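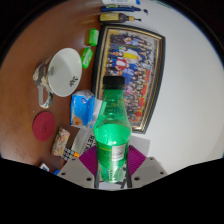

LUNONNESS, March

Celina Kurek has spent 19 years specifying plastic bottles, and her working reference collection fits on one wooden table in her front room. It shares the surface with a large framed group picture, a gift bag and a few ordinary household bottles. She does not separate the professional samples from the shopping.

"The shopping is the sample," she said. "I buy it, I use it, I look at how the pack behaves when it is half full."

Kurek works as an independent consultant, mostly for small fillers that cannot keep a packaging engineer on staff. Her current contract is with Flastico, where she reports to Thongchai Paisan, the head of filling operations. The subject is grip: where a hand goes on a bottle, how hard it has to press, and what the wall does in response.

Green transparent bottles with a screw cap are her preferred starting point. The shoulder is wide, the neck is narrow, and the level of the contents can be read through the wall.

"People take hold of a bottle like that at two heights," Kurek said. "Near the shoulder when they are going to pour, and low down when they are moving it out of the way. The label drawing usually considers the first one only. Then the low grip lands on the barcode or the base, and the base is the stiffest part of the pack, so it feels like a different product."

She records side load in newtons at 5 mm of deflection, 25 mm above the base, and repeats the reading at mid-height. A 500 ml bottle is tested full, half full and empty, with the cap on and again with it off.

Cap off matters more than clients expect. With the cap on, trapped air carries part of the load and the wall seems thicker than it is.

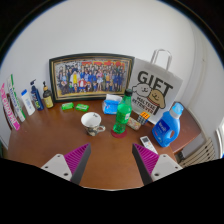
Pumps are a separate problem. A pump bottle is rarely lifted in use, so grip counts for less than footprint and resistance to tipping. Kurek measures the tipping angle on a bare tabletop and again on a wet tray.

"A pump is pressed off center nearly every time," she said. "The hand comes from the front, the force goes down and back. If the base is small, the bottle walks."

Squeeze bottles fall between the two. Paisan said Flastico had treated them as a variation on the screw-cap line until Kurek's second report. "We were using one wall thickness for both," he said. "Now the squeeze pack has its own drawing."

Larger jugs with a molded handle she considers mostly solved, apart from the clearance inside the loop. 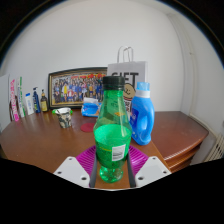

What goes on the test sheet

Kurek's sheet is a single page. It lists the pack, the fill level, the height of the grip, the load and the surface it stood on. There is a line at the bottom for remarks, which she asks clients to fill in by hand.

"If it slipped, write slipped," she said. "I can work with that."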